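Talking bedside lamp build (Skenine board), what voice should it have?
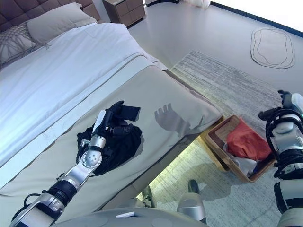
Bedroom, headboard at the far end. Lamp goes on this side.

mothwing_dan
OK so I finally started the project I've been threatening you all with. When I was a kid I was obsessed with the ship's computer in every space show going, the kind that says good evening and then argues with the captain. I want that in a bedside lamp! Skenine board, a small speaker, two microphones, an LED ring behind a frosted shade, and everything runs locally, no cloud account.

Working so far: wake word, dimming, alarm, and it reads me the weather in a very grave tone. The part I'm stuck on is the voice. The stock one sounds like a bus station. Ideas?

pell_o_matic
Love this. Have you tried the Rivix voices? They're small enough to fit on the Skenine and there's a low, slightly bored one that is perfect for a ship's computer. Set the speed down a notch and leave the pitch alone.

tannerfork
Nice project, but I'd think hard before putting a speech model on that board. I did the same thing with a kitchen timer and the delay drove me nuts. You say "lights" and then you stand there. Record your own phrases and play them back as plain audio files. A lamp needs what, 60 phrases?

mothwing_dan
60 is probably more than it needs, yeah. But then it can't say anything new! Half the fun is sending it a line of text from my laptop and having it announce that dinner is ready like we're under attack.

tannerfork
Sure, and you'll do that for a week.

pell_o_matic
Strong disagree, my hallway unit is going on 3 years old and I still send it stupid messages every day. Dan, do both. Recorded clips for the stuff that has to be quick (on, off, dim), synthesized speech for everything else. If you use the same Rivix voice to make the clips ahead of time you won't hear the join.

mothwing_dan
Oh that's clever. So just render them on the laptop and copy them over?

pell_o_matic
Yep. Trim the silence off the front of each file, Rivix leaves a little gap and it makes everything feel slow.

Borghild Söderlund
Hello, long-time reader, I restore old radios and have opinions on speakers. Please don't mount yours facing straight up inside the shade. I did that with a clock and every S sounded like frying bacon. Face it down toward the base with a finger's width of clearance and put a felt ring under it. It gets warmer and rounder right away, much closer to those TV computers, which were mostly an actor in a booth with a bit of echo.

mothwing_dan
Felt ring is going in tonight, thank you!! Do you add echo too?

Borghild Söderlund
A tiny bit. Less than you think, then take away half of that.

wrenchley
Has anyone run the Negash wake word package on this board? The one that ships with it keeps waking up when my TV is on.

tannerfork
Negash is better, but train it in the room where you'll use it. Curtains and bedding soak up a lot of sound, so samples recorded at a bare desk won't match. I did 6 takes lying down and 6 sitting up.

wrenchley
Makes sense, trying that.

mothwing_dan
Update, 11 at night: felt ring in, speaker flipped, quick clips loaded. It sounds SO good. I named it Wovby, and when I say good night it says "Very well" and fades out. tannerfork, you were right about the delay, on and off are instant now.

tannerfork
Good. Still think you'll get bored of the dinner thing.

mothwing_dan
Dinner thing stays! Next question, does anyone have a neat way to run the power cable down the back of a nightstand?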